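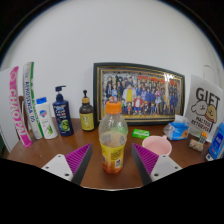 Toiletries, snacks and a drink bottle on the shared table.

Print this page | E-mail this page

The shared table: frequently asked questions

These are the questions residents at Mondholm ask most often about the long table in the downstairs common room. If yours isn't covered, put a note in the office tray or ask Yaryna Hordiienko at the Thursday house meeting.

What is the shared table for?

It is for putting things down for the day. Residents come in with shopping, go up to their rooms, and come back for the rest later. It is also where people leave things they don't want any more and are happy for someone else to have. Those two uses get mixed up, and most of the questions on this page come from that.

It is not a pantry. Food you mean to keep belongs in your kitchen cupboard or on your shelf in the fridge.

How long can I leave something there?

Until the table is cleared on Thursday evening. If you put something down on Thursday afternoon and need it left alone, stick a label on it with your room number and the word KEEP. Labelled things get one extra week.

How do I show that something is free to take?

Write FREE on a sticky label. Labels and a pen are in the drawer under the noticeboard. Without a label, assume it belongs to somebody and leave it alone. This applies to lollies and open packets of biscuits as well.

What happens on Thursday evening?

Whoever is on the roster clears the table and wipes it down. It takes 15 minutes if people have picked up after themselves. The usual order is:

1. Take the empties out to the recycling.
2. Move unlabelled food to the kitchen bench.
3. Put toiletries in the basket in the downstairs bathroom.
4. Stand anything framed or breakable on the sideboard.
5. Wipe the table and dry it.

You don't have to track down owners. A message in the house chat is enough.

Is a bottle with a bit left in the bottom rubbish or not?

If it's opened, unlabelled and has only a mouthful left, tip it down the sink, rinse the bottle and recycle it. If there is a decent amount in it, put it in the fridge door with the date on the cap. It goes at the next clear-up if it hasn't been claimed.

Unopened drinks are always kept. Put them in the crate on the pantry floor.

Do the caps stay on?

Check the sign above the bins. The depot has changed its mind on this before and the sign is kept current. When in doubt, take the cap off and drop it in the caps jar next to the kettle.

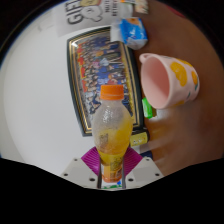 Orange-capped drink bottle and a framed group picture.

Can I leave framed pictures on the table?

For a day, yes. Frames get knocked, and drinks left beside them get knocked onto them. If you're waiting for a hook to go up, ask for space on the sideboard instead. Lay a frame flat only if there is nothing on top of it and a clean cloth underneath.

Group pictures from school or work are hard to replace, so please put your name on the back. Use a paper label and a soft pencil. Marker can bleed through the backing.

Something was spilt on my frame. What should I do?

Take it off the table and blot the edges with a dry tea towel. Don't spray anything on the glass. Put a little water on a cloth and wipe from the middle out. If liquid has got in behind the glass, open the back the same day and let the picture dry face up on a towel before you put it together again. Soft drink and juice dry sticky, and a print left against the glass may not come away cleanly.

Can I hang a picture in the common room?

Yes, on the rail along the long wall. No new nails, please. Hooks that fit the rail are kept in the office, and Severino Sepúlveda has the step stool.

Can I leave lotion, shampoo and other toiletries?

Bring them down if you're giving them away, with a FREE label. Flip-top bottles should be closed and standing up. We don't pass on anything that is meant to go near the eyes, razors, or medicine of any kind. Medicine goes back to the chemist.

Full-size bottles are fine even when they're half used. For samples and minis, put them together in a zip bag so they don't roll off the edge.

What about boxes and cartons?

Tall boxes go at the back against the wall so people can see what's in front of them. If a box is empty, flatten it. We've had empty cartons sit on the table for weeks because everyone thought there was something inside.

If the writing on a box is in a language others in the house may not read, add a line in English saying what it is. For food, include anything people are commonly allergic to, such as nuts, milk, egg, wheat or sesame.

Is the table safe for hot drinks?

The finish marks easily. Use a coaster or one of the cork mats. Water rings that have been there less than a day will often come up with a dry cloth and some patience. For older marks, leave it to Oksana Nazarenko, and don't try toothpaste, which leaves a dull patch.

What do you clean the table with?

Warm water with a small squirt of dishwashing liquid, and a wrung-out cloth. Mix it in the 400 mL spray bottle under the sink and tip out what you don't use. Follow with a dry cloth straight away. Polish is used 2 times a year, in autumn and in November, and the tin is in the office.

No bleach wipes. They are for the bins and the bathroom only.

How much space can one person take up?

No more than one end of the table. The front edge is kept clear so that people can sit down, and chairs need to be able to push in. If you have a big shop to sort or you're packing for a trip, use the trestle in the laundry.

Do I have to be on the roster?

Everyone at Mondholm is on it, and people on short stays join after their second week. Your turn comes up with a partner, so there are always two of you. Swaps are fine as long as you write them on the sheet.

What about mugs?

Mugs from the kitchen go back to the kitchen. Personal mugs can stay on the table during the day but not overnight, and they should be empty. Any mug left on Friday morning is washed and put on the top shelf with the others. Check there first if yours has gone missing.
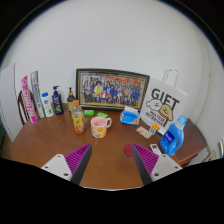 Kulsoom Mengal would like the mug rule to be stricter. She told the last house meeting that she had washed the same mug on every one of her turns, and asked for personal mugs to be kept upstairs altogether. The meeting left the rule as it is for now. It will come up again once the new shelf is in.

Where do things go if they are never claimed?

After the extra week, usable goods go in the Estow donation box in the front hall. It is collected monthly. Opened food is thrown out. Frames, photographs and anything with a name on it are kept in the office cupboard until the owner can be reached, including people who have moved out.

Can visitors use the table?

Yes, under the same rules. Please let them know about the labels.

Who do I talk to if something was thrown out by mistake?

Check the bins first, then look at the roster sheet to see who was on. Most mix-ups are sorted out that way. If the item was labelled and still went, see Zakhar Kostiuk in the office between breakfast and lunch. There is a small fund for replacing labelled things. It doesn't cover food.

Print this page | E-mail this page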